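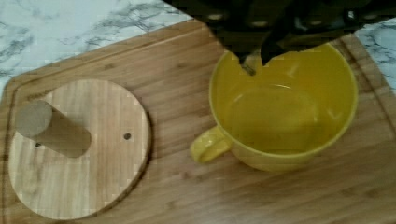 Evening Kitchen Assistant, Part-Time

Serell Cooking School is looking for a kitchen assistant to work evening classes and one weekend shift at our teaching kitchen in Jostport. The job is part-time, 20 hours a week, and starts in April.

We teach home cooks. Most of our students are adults who want to get better at everyday meals, and a class holds 8 students at a time. Last year we had 2,873 bookings across all courses. The most popular were knife skills, bread for beginners and the fish course taught by our head instructor, Rasa Dambrauskienė.

What the job involves

You will set up the stations before class, keep things moving while the instructor teaches, and clean down afterward. On a normal evening you arrive at 4:30 p.m., check the recipe sheet and weigh out ingredients for each station. Class runs from 6 to 8:30. You should be out of the building by 9:30.

During class you will:
- bring out ingredients and take away scraps
- help students who fall behind, if the instructor asks you to
- wash and dry boards, bowls and knives between recipes
- watch the ovens and call out times

Outside class hours you will also receive deliveries, rotate stock in the walk-in and the dry store, and keep the allergen sheets up to date. Boards get oiled once a month. Knives go to the sharpener every other week and need to be counted out and counted back in.

The Saturday shift is different. It runs from 9 a.m. to 3 p.m. and covers two shorter classes, one of them usually for parents and children. You need to be comfortable around kids who are holding a peeler for the first time.

What we are looking for

You don't need a culinary degree. We would like you to have worked in a kitchen of some kind before – a restaurant, a school cafeteria, a bakery, a care home. If you have only cooked at home but cook a lot, tell us about it and we will read your application the same as the others.

You will need to lift 50-pound sacks of flour and stand for most of a shift. A food handler card is required by your first day. If you don't have one, we pay for the course and the test. Good spoken English is needed for class. Other languages are welcome, and Spanish would be used every week.

Pay and benefits

Pay is $21.50 an hour, paid every two weeks. You get a meal on every shift and free shoes from our supplier, up to $60 a pair, once a year. After three months you can take any of our courses for free when there is an open place. We also set aside $200 a year for each part-time employee to spend on outside training, which can be a class, a book order or a food safety certificate.

The kitchen is on the ground floor of the Karnel Building. The 14 bus stops across the street and there is a bike rack in the back lot. Staff parking is limited on weekday evenings.

How to apply

Send a resume and a short note to Vlachou Staffing, who are handling applications for us. In the note, tell us which evenings you can work and describe one meal you make often. Half a page is plenty. Please don't send photos or certificates at this stage.

People we want to meet will be invited for a 30-minute talk and then a paid trial shift – a real class, with one of our current assistants beside you. We reply to everyone who applies, but it can take two weeks.

Posted in: Jobs > Food & Hospitality > Part-time

© Serell Cooking School, Jostport | Contact | Privacy | Back to top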